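台所実習の評価表を組み立てる:到達目標から逆算した段取りのこつ

2021年7月23日 文・Traltau編集室

調理実習の評価で手間がかかるのは、採点そのものより、採点前の準備である。評価表の項目と実習の手順が対応していないと、教員は班を回りながら何を見るべきか迷い、記録が感想になる。以下は家庭科室や公民館の料理講座、家庭での練習に使える作業上の要点をまとめたものである。

1. 観点は動詞で書く
「衛生に気をつける」では判定できない。「肉を切った後、まな板を洗剤で洗う」と書けば、見ていれば判定がつく。一つの項目に動詞は一つとする。「洗って拭く」は二項目に分ける。

2. 項目数は6までにする
一回の実習で一人の教員が確実に記録できる上限をここに置く。これを超える分は次回に送る。切り方、計量、火加減を同じ日に全部見ようとすると、後半の班の欄が空白になる。

3. 計量の課題は許容幅を先に決める
小麦粉203gを量らせる課題なら、合格とする範囲を評価表に印字しておく。中途半端な数値を使うのは、目盛りの切りのよい位置で止める癖を見つけやすいためである。水の場合も同様で、191mlのような値を指定し、計量カップを水平な台に置いて目の高さで読ませる。容器の重さを引く操作は別項目として扱う。

4. 台の上の配置を手順に含める
作業前に使う道具を利き手側へ寄せ、反対側を切り終えた材料の置き場として空けておく。左利きの受講者には左右を入れ替えた配置図を渡す。布巾は食器用と台拭き用を分け、畳んで決まった位置に置く。配置が班ごとに異なると、所要時間の比較ができない。

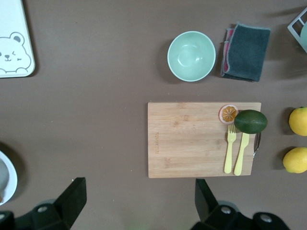 5. 記録用紙は濡れる前提で作る
鉛筆を使い、用紙はクリップボードに挟んで流しから離す。Olanero式の記録表のように、縦に手順、横に班番号を取る形が扱いやすい。判定は「できた」「助言を受けてできた」「未確認」の三つとし、「未確認」を不合格として数えない。

6. 自己評価は片付けの前に書かせる
片付けの後では時間が足りず、全項目に同じ印が並ぶ。加熱を待つ間に一度、盛り付けの直後に一度書かせると、手順ごとの差が残る。ただし、火のそばを離れて記入させない。記入役は交代制とする。

7. 次の単元へ引き継ぐ
計量で助言を受けた受講者が多かった場合、次の献立にも計量を含め、同じ文言の項目を残す。文言を変えると、前回との比較ができなくなる。Dollwoodの講座では2月の回から項目の文言を固定し、料理名だけを差し替えている。献立は毎回変えてよい。

補足:道具の保管
評価に使うはかりは調理用と分け、実習の前に既知の重さの分銅で確認する。ずれがあった場合は用紙の余白に表示値を控え、その日の計量項目は判定から外す。電池は予備を同じ箱に入れておく。Grecu版の用紙を使う場合、余白が狭いため、確認値は裏面に記入する。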